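**From:** Nisha Upadhyay
**To:** bench-automation list
**Date:** 16/03/2025
**Subject:** Re: Re: what would you spend on a second arm setup?

Hi all, and hi Floarea,

Sorry for the slow reply, I was waiting on a quote from Sandhu that only landed Friday night. Quoting the bit I'm answering so people don't have to dig:

> On Thursday Floarea Crăciun wrote:
>
> We've got approval in principle for a second tabletop arm in April, same sort of sorting and tidying tasks you're doing. My manager wants one number. I've got the arm and gripper from Prolard but I have no idea what to put down for everything else. Table? Cameras? Spares? Do you buy special objects or just use what's lying about? And did you regret anything?
>
> F.

Right. One number is never going to work, but I'll tell you what ours looked like and you can fudge it from there. I've pasted in the write-up I did for our internal page, because it covers the table and the props and I'm too lazy to type it twice.

---

### Fitting out the second bench 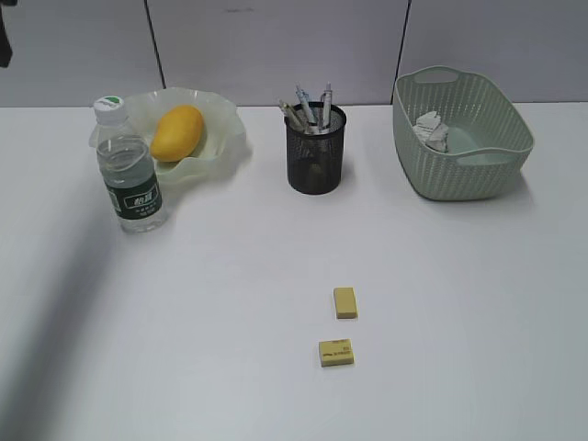 *3 min read*

The arm is the easy line in the budget. You get a quote, you argue a bit, you sign. It's the stuff underneath and on top of it that crept up on us the first time, so for bench two we wrote everything down before ordering.

**Table.** Get a plain white one, and get it bigger than you think. We wanted clear space at the front with the containers pushed to the back, and the small table we started with on bench one just couldn't do that. The Steller one came in at $580 delivered, and I'd pay it again. Ask about the finish if you can, because a glossy top drives the cameras mad under overhead lights.

**Backdrop.** Plain grey partition panels. We already had them, so zero dollars, but do put a line in if you don't.

**Objects.** Please don't buy a "manipulation object kit"! We priced one and laughed. Ours are household bits: a plastic basket, a mesh pen holder with pens in it, a bottle of water, a couple of erasers, a wavy-edged bowl. The mango is groceries, and yes, finance did ask about it. Put down a small monthly amount for consumables and call it that, it saves a conversation.

**Cameras.** One fixed, one on the wrist. Budget a spare for the wrist one. The fixed camera has never given us any grief at all, but the wrist one gets knocked, and the cable gets tugged every time the arm does something silly.

---

OK, back to the email. On fingers, since I know you'll ask: order extra sets up front. We bought 3 pairs with the first gripper and thought that was generous (it wasn't). Lead time on replacements was 18 days, and for most of that the bench sat there doing nothing while I pretended to be very interested in paperwork. For bench two we've put seven pairs on the same order as the arm and the supplier knocked a bit off the freight.

The other thing I'd look at before you sign is how much of the wrist view the fingers take up. It sounds picky, but it affects which camera mount you buy and whether you need a wider lens, and the lens was one of the things I'd left out of the first budget completely.

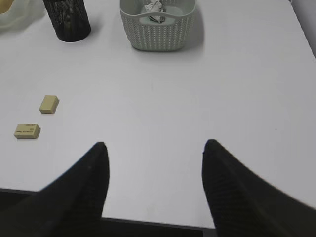

*Wrist view, bench two, gripper open over the clear part of the table.*

With them spread like that you get a good look at the middle of the table, the erasers off to the left and most of the basket up the top. The pen holder loses its top, though, and the bowl barely gets a look in. That's fine for us as the fixed camera picks up the back row. If you were planning on a single camera to save money, I'd think hard about it.

As for regrets, there are two. I didn't budget any hours for setup, so almost all of it came out of my own project time. And I went with the basic Wikurent support plan, then upgraded it halfway through the year at a worse rate. Ask for the better plan in the first quote, even if you end up striking it out.

Haven't sorted out what to do about insurance yet. Sandhu reckon it goes under general equipment, our people reckon it doesn't. If anyone on the list has been through that, I'd love to hear how you worded it.

Floarea, happy to send you the spreadsheet off-list. It's ugly and one of the tabs is just me swearing at shipping costs, but the line items are all there. Give me a yell if you want it before you go back to your manager.

Cheers,
Nisha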